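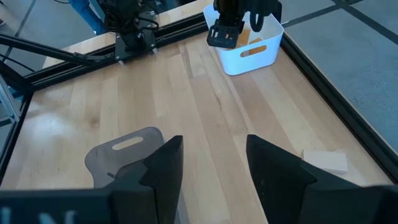

Setting up a block-to-bin task on the Plurero two-arm kit

These steps cover the first sorting task most people run on the Plurero: wooden blocks from the bench into a plastic bin, using both arms. Allow 30 minutes if the arms are already bolted down and homed. If they aren't, do the Nurkance mounting guide first.

Before you start

Check that the rail bolts are tight and that the cables can follow each wrist through its full travel without snagging. Leave some slack at the wrist. Ours pulled tight on the first day and threw a joint fault every time the arm reached across.

Set the bin near the far rail, within reach of both grippers. Any light plastic bin will do as long as the walls are lower than your approach height. Plain wooden blocks are fine.

Teaching the pick

1. Turn on hand-guiding for the right arm and set the speed limit to 30 per cent.
2. Open the fingers and bring them down either side of a block, square to its long faces.
3. Save the point, then raise the arm 9 cm and save that as the approach.
4. Repeat for the left arm with its own block.

Teaching the drop

Angle the gripper down into the bin and save a release point just above the bottom. Save a second point clear of the rim. The arm must pass through this one on the way in and on the way out – skip it and the fingers will catch the wall.

Set the bin as a shared zone in the Plurero software so that one arm waits while the other is inside. The default wait is too short. Marit Løken at our Drirkthorpe workshop runs it at 30 seconds while teaching, then brings it down.

Running it

Start in step mode with a hand near the stop button. If the blocks twist in the grip, lower the closing speed before you touch the force setting. Glare on a pale benchtop can also upset the wrist camera, so move the lamp or lower the exposure.

Save the program under a new name before changing anything else.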